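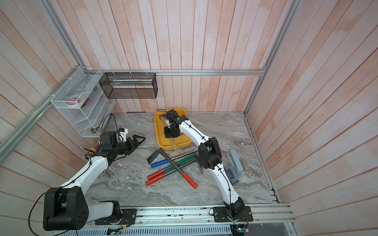

I've never been much of a shed person, but the bench has been getting on my nerves since December, and last weekend I finally did something about it. The problem was always the same one. Anything I put down stayed down, and after a month there was no room left to work. So the small stuff has gone up off the surface. A white wire organizer with stacked tiers is tied to the rail on the left, and a black mesh basket hangs off the back bar with three cable ties. The tape lives in the top of the white one now, next to something to write with, and I haven't gone looking for either since.

I did look at proper hanging systems first. Darix make one with a steel backing panel and clip-on bins, and it's nice, but it was $249 before you bought a single bin. The mesh baskets came out of the discount aisle at Mivham and the bag of cable ties was already in the drawer. I'd bought a pack of 50 for the garden trellis and used maybe a dozen.

A few notes if you want to do the same.

Put the ties in loosely to start with, all of them, then get the basket level and pull them tight one at a time. I did the first one up hard straight away and had to cut it off. Snip the tails with proper side cutters, flush to the head, or you'll scratch the back of your hand every time you reach in. Mine still has a mark.

Keep the weight down. The Ultavus website gives 700 grams as the limit for their small mesh basket, and although mine aren't theirs I've stuck to that. It's plenty for tape, pens and packets. Anything heavier is back in the bottom drawer.

Mesh is better than solid plastic for this. I can see a packet through the side of the black basket without taking it down, and the dust falls through. The downside is that little screws and washers fall through too, so those stay in jars.

The stone-pattern covering on the bench is the same as before, grey with white and brown swirls. I know it's not to everyone's taste. It wipes down with a damp cloth and glue comes off it if you get there early, and I'd buy it again. The pink and peach board print on the walls I'm less sure of. It looked paler on the roll. I have most of a second roll left over and no plans for it, so if anyone local wants it, leave a comment.

Still to do: find somewhere for the long ruler, which doesn't fit in any of the baskets, and replace the lamp. I've had a Gezer clamp lamp on order for a while and the last email said it had been delayed again. I've also been meaning to label the tiers, but I only have the one person to keep organized out there and I know where I put the tape.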